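Updated 20 September 2018. Replaces the page on the old Bretmont wiki, which told you to record as much as possible and sort it out later. Please stop following that page.

# Recording walkthrough episodes in Kivness

You will be driving a simulated agent through a house, from a start pose to a goal, and saving what it saw and what you pressed. The result goes into training for the instruction-following model. I'm going to assume you have Kivness installed and the Jevora house pack unpacked next to it. If you don't, do that first and come back.

I should say where I stand. Our first batch was 3,281 episodes, and I was told at the time that the size alone would take care of any mess in it. It didn't. The model trained on that batch learned to walk forward until it met something and then turn left, which is a fair summary of what our recorders had been doing. We went back to a batch of 900, recorded more slowly and with written goals checked one by one, and got a model that was easier to work with. Whether that came from cleaner data or from the other changes we made in May, I can't tell you. Anyone who says they can is guessing.

## Before you start

- Set the agent's camera height once and leave it. Changing it between sessions gives you two datasets that don't match.
- Turn off the minimap. People steer by it, and the model won't have it.
- Set the recorder to save key presses along with the views. The default saves views only, and I have lost a full afternoon to that default.
- Check that the house file and the recorder agree on the version. Kivness will happily load a mismatched pair and put doors in the wrong place.

Seo, our label checker, needs to be running before you record anything. It reads each written goal and flags words that don't match an object in the house file. It is a word lookup with a nice window around it. The readme calls it "semantic validation," and you should ignore that.

## Step 1: Write the goal first

Write the goal before you drive. If you drive first and describe afterward, you will write a sentence that fits whatever you happened to do, mistakes included. The model then learns that the mistakes were requested.

A usable goal names a place to stop and something to stop beside. It should be a sentence you could say to a visitor in the house.

Poor: "Explore the area and find the facilities."

Better: "Go down the hall into the bathroom and stop facing the toilet."

Save the goal in the text field, run it past Seo, and only then press record.

## Step 2: Pick a start pose that makes the goal possible but not trivial

Random start poses sound fair. In practice the sampler drops you in closets, against walls, and once on top of a bed. I let it suggest a pose and then look at the view before accepting.

Ask two things of the view. Can a person standing there work out which way to go? And is there more than one way to get it wrong? If the answer to the second is no, you are recording someone walking in a straight line, and we have plenty of that.
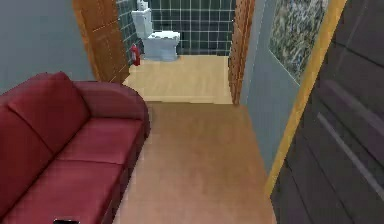
Landmarks are where most written goals fall apart. Recorders reach for the biggest thing they can see and forget that the agent will have walked past it long before the sentence matters. A red sofa is fine for the first half of an instruction, as in "go past the sofa," but it does nothing for the end of one. For the stopping point I would rather have the fire extinguisher just inside the bathroom door, to the left of the toilet. It's small, it stays put, and it forces the agent to get close enough to tell it apart from the door. It is also red, like the sofa, so a goal that says only "go to the red thing" is asking for trouble. Write "the fire extinguisher by the toilet" and you have a sentence that can be scored.

Leave out anything you can't name with confidence. If you find yourself typing "the panel or picture thing on the wall," pick a different landmark. Two recorders will give it two names, Seo will pass both if both are in its word list, and the model gets to sort out the disagreement.

## Step 3: Drive it

1. Press record and wait a moment before moving. The first few views are often saved with the textures half loaded.
2. Move the way you would want the model to move. Short corrections are fine. Spinning in place to look at the room is not, unless the goal calls for a search.
3. At doorways, line up before you go through. Clipping the frame counts as a collision in the log, and the filter will throw the episode out.
4. Stop where the goal says to stop. Hold still, then press the stop key. If you let the episode time out instead, it has no stop action, and the model never learns to produce one.
5. Mark the episode as kept or dropped right away. You won't remember later which one it was.

If you go wrong partway through, you have a choice. A small wrong turn that you notice and correct is worth keeping, and I'd like more of those than we have. A long wander that ends at the goal by luck should be dropped. There is no clean line between the two. I use this test: would I be content to see the model do exactly this? If I would be embarrassed, it goes.

## Step 4: Record the same goal from more than one place

One start pose per goal teaches the path and ignores the words. For each goal, record from at least a couple of rooms, and include one start where the target is out of view.

Then swap it around. Keep the start pose and change the goal. This is the part people skip, and in my opinion it's the part that decides whether you have an instruction-following dataset or a set of commutes. If every recording that begins by the sofa ends in the bathroom, the model can score very well without reading a word. Ours did exactly that, and the chart looked wonderful for a week.

A quick way to catch it: shuffle the goals among the episodes, retrain a small model, and compare. If the scores hardly move, your text isn't being used. I run this on every batch now, and I don't accept a results table from anyone who hasn't.

## Step 5: Look at what you saved

Open the episodes and watch them. The summary page gives you averages, and averages hide the bad ones well. In the batch of 900, the automatic filter passed everything it was asked to pass, and I still dropped 279 after watching. Most had one of these faults:

- The goal named an object that the agent never faced.
- The agent ended up pressed so close to a surface that the final view showed almost nothing else.
- The goal was true of two places in the same house.
- The key log and the views had drifted apart, so a turn showed up several steps after it was pressed.

The last fault is the nasty one. It is invisible in still views and only shows when you play the episode with the key overlay on. Turn the overlay on.

Odd objects deserve a word too. The house pack has furniture mixed with things that have no everyday name, and recorders get inventive with them. A rough block sitting on the floor has been called a stone, a cube, a box, and a stool by four people in one session. Use the plainest description that is true: "the gray-green stone cube." Don't promote it to furniture. If it sits next to something everyone names the same way, like a table or a monitor, put that in the goal as well. 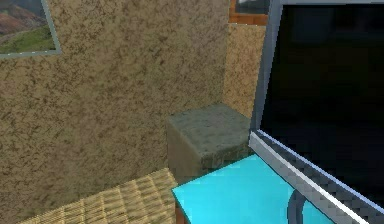 How many episodes do I need per house before it's worth training?

Plan on fewer than you want and more kinds of them than you'd like to set up. I start with a small set that covers every room and every pairing of start and goal I care about, train on it, and see where it fails. Then I record for the failures. I don't trust any fixed number, including the ones in our own planning sheet, which were picked to fit a schedule.

Can I pad the set by mirroring the views?

Only if you also mirror the key presses and rewrite every "left" and "right" in the goals. The mirror option in the recorder does the first of those and skips the second. I would leave it off until that's fixed.

Should recorders be told how the model will be scored?

I've come around to telling them less. When they knew that short paths scored well, they cut corners so tightly that the collision count went up.

## Exporting

Run the export from inside the project folder, or the paths come out absolute and the training machine can't find anything. Pick the compressed option. Keep the dropped episodes in their own folder with the reason in the notes field, and leave them there. Seven of mine turned out to be fine once the version mismatch was sorted.

Hold back whole houses for testing. Splitting by episode puts the same hallway in both halves, and then the test score tells you how well the model remembers that hallway. Check the split file by hand, too. The export tool has a setting called "unseen," and in the version I have it means unseen start poses, in houses the model has already been through.

Known problems with the current recorder:

- Pausing during an episode breaks the time stamps. Drop the episode and start over.
- The goal field cuts long sentences without warning. Reread it after you save.
- Undo removes the last view but keeps the key press. Don't use it.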